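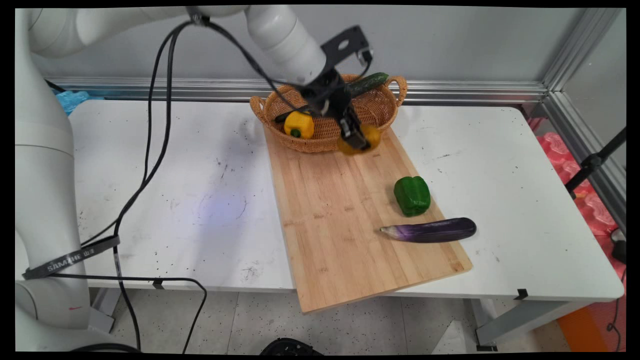
Ilona Szalai
Member, Media and Elections board

How do I check whether a local politics page is run by real people?

A page called Botitz Voter Watch showed up in my feed in October and now has more than 4,000 followers. It posts several times a day about our council race, mostly against one candidate, and it shares quotes from her that I can't find anywhere else. The page gives no names, no address and no phone number. My sister thinks it is run from another country. I think it could just as easily be somebody across town.

I don't want to accuse anyone. I would like to know whether the quotes are real, and if they aren't, who I should tell. I have already sent the page a message asking for a source and got nothing back. Is there a normal way to do this?

Posted 12 December 2019

Hazem El Fassi
Moderator

Start with the quotes and leave the owner for later. You probably can't prove who runs the page, but you can often find out if a quote is made up.

Copy one full sentence and search for it inside quotation marks. Then look at the council minutes and any meeting video for the period when she is supposed to have said it. If that gives you nothing, email her campaign and ask. Also email a reporter who covers the council, because they may have been in the room. Keep the email short and paste in the post exactly as it appeared.

After that, open the page's transparency section. It may show when the page was created, whether it used to have another name, and which country the people managing it are in. A page that started out selling phone cases and became a voter group later is worth mentioning in a report. A foreign location by itself doesn't prove much.

Save screenshots with the date and web address showing before you report anything. Posts tend to get edited once people start asking.

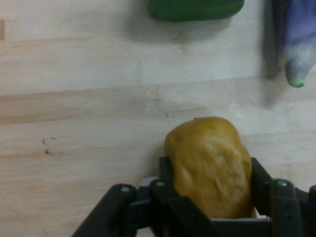
Pictures on a page like that need the same check as the quotes. Do a reverse image search and see where else the picture has run and what the caption said there. Then cover the caption and ask what you would know without it. Take the lumpy yellow thing between those black gripper fingers – caption it as a potato or as bread and plenty of people would go along with either one. A photo of a crowd or a ballot box works the same way, so don't count it as support for the quote next to it.

For reporting, use the false information option on the post itself. If the page is running paid ads with no sponsor named, write to your state or county election office as well, since rules on that differ from place to place.

Domnica Dinu
Member

Just block it. We had one of these for the school board vote and it went away the week after.

Mingxuan Yan
Member

Blocking hides it from you and leaves it up for everyone else, so I would still report it. One thing to add to Hazem's list: look at who comments. On ours it was the same 12 accounts under every post, and 6 of them had joined in the same month. I put the links in one document and sent it in with my report. I haven't heard back yet.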